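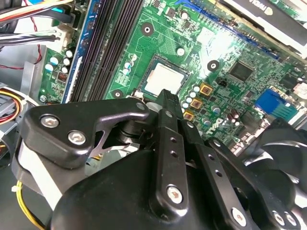
Wrist camera or overhead camera for a CPU removal task? Does anyone have real comparisons?

Posted by solderpup

Hi all! I'm working on a small study called Makau, and the job is getting a robot arm to work on the processor in an old Dell desktop, board still in the case. We're teaching it from demonstrations (I drive the arm, it records, the policy learns from that). We have 50 demos so far, and I'm trying to decide how to report the results before I record any more.

My problem is the view. From the wrist, the fingers cover a good chunk of the board, and the chip itself gets hidden right when I care about it most. Here's one with the chip up off the board and the load plate open: 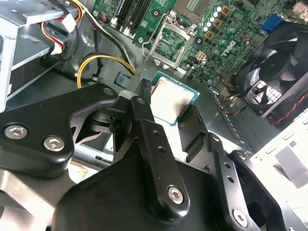 How many test trials should I run for each camera setup?

Run 20 for each setup, with the same starting positions for both, and write down every failure even if it looks like a fluke.

That's what my labmate told me, anyway, and I'd love a second opinion. I also can't decide if "picked up the chip" and "put the chip back" should be one score or 2. Right now it's one, and I have a feeling that's hiding something.

hexkey_hannah

Split the score! We did a similar thing at Hostari with memory sticks and our single success number was useless. The arm was great at grabbing and terrible at lining up, and you'd never have guessed it from the average. We ended up with 4 stages: reach, grasp, lift, place. Much easier to argue about.

On the camera thing, I'd keep the wrist view and add the overhead one, then train with each alone and with both. Yes, it's more training time. But the wrist view gives you the tilt of the chip in the fingers, and from overhead that's a tiny gray square under a big black gripper. 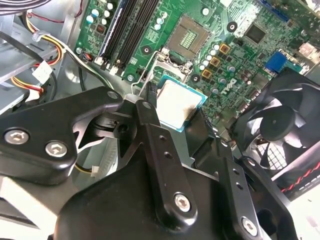 Tilt matters a lot when you get to placing, so log it if you can. I just did it by eye from the recordings, level or tilted, and even that crude label lined up with most of our bad placements. Oh, and keep the lighting the same between demos and tests. A shiny heat spreader changes a lot when you move a lamp (ask me how I lost a week in February).

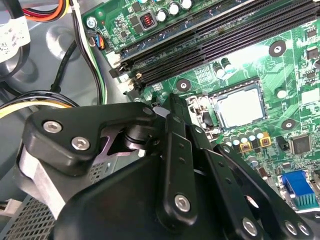
Posted by mbucket77

just use overhead, wrist cams are a pain to calibrate

Posted by quietservo

I wouldn't drop the wrist camera on that basis. If your policy takes raw images and the mount doesn't move, calibration may not come into it much. Check the mount screws before each session and you should be fine.

One thing I'd add about the 50 demos: look at how you did them. When I was on the Wanyama project, I had gotten faster as I recorded, so my early demos and late demos were practically two different people. We retrained on the later half alone and placing got better with less data. Try that before you record more. And report the raw counts next to the percentages, please, so people can see how few trials are behind them.

No idea about Zurgate's controller if that's what you're running, I've only used it for mobile bases.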